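Part 2: Getting the table ready

If you've come straight from Part 1, you should have your Sesbridge sorting set out of its carton and a cup of something nearby. I'm Svenja Ammann, I wrote this guide after setting up more of these home sorting stations than I care to admit, and I'm going to go slowly through the table stage (it's the stage people skip, and then they email me).

You need one table with a plain light top, one basket with holes in the sides, a soft cloth and around 30 minutes. Any basket will do. I like the perforated plastic kind, they weigh next to nothing and you can peek through the holes to see if you left a sock in there.
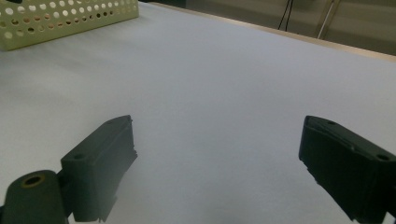 2.1 PLACING THE BASKET

1. Wipe the whole top with a damp cloth, then go over it again with a dry one. Don't forget the edge strip – crumbs love it.

2. Set the basket down flat on its base in the upper left part of the table, as seen from where you'll be standing. Light green on white is easy on the eyes, but pick whatever color you like!

3. Keep the rest of the top free. You want one big open patch in front of you, and it should feel like too much room. It won't once you start.

4. Look behind the table. If cables hang down back there, check that they aren't pinched between the table and the wall, and that you can't catch one with your foot.

Note: Left-handed? Swap sides and put the basket on the upper right. Everything else in this guide stays the same.

Caution: Please don't put the basket half over the edge to save space. I did that with a full one last September and spent the evening picking buttons out of the rug.

2.2 CHECKING THE OPEN AREA

1. Measure your free patch. The Prokell mat that comes with the set is 50 cm wide, so you need at least that much from side to side, plus elbow room.

2. Switch on the light you'll be working by and look across the top at a low angle. A soft pale band across the middle is fine. A hard glare will tire you out, so turn the lamp or shift the table a bit.

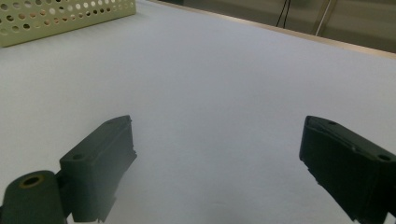

3. Run your palm over the surface, slowly, all the way to the far edge. If you feel anything sticky or gritty, go back and wipe again. The mat grips by suction and one grain of sugar is enough to make a corner lift.

4. Leave the mat rolled up for now! I know it's tempting. It goes down in Part 3, after the trays are labeled.

Note: The folding legs on the Zelasov table click twice when they open. If you only heard one click, push again before you put any weight on it.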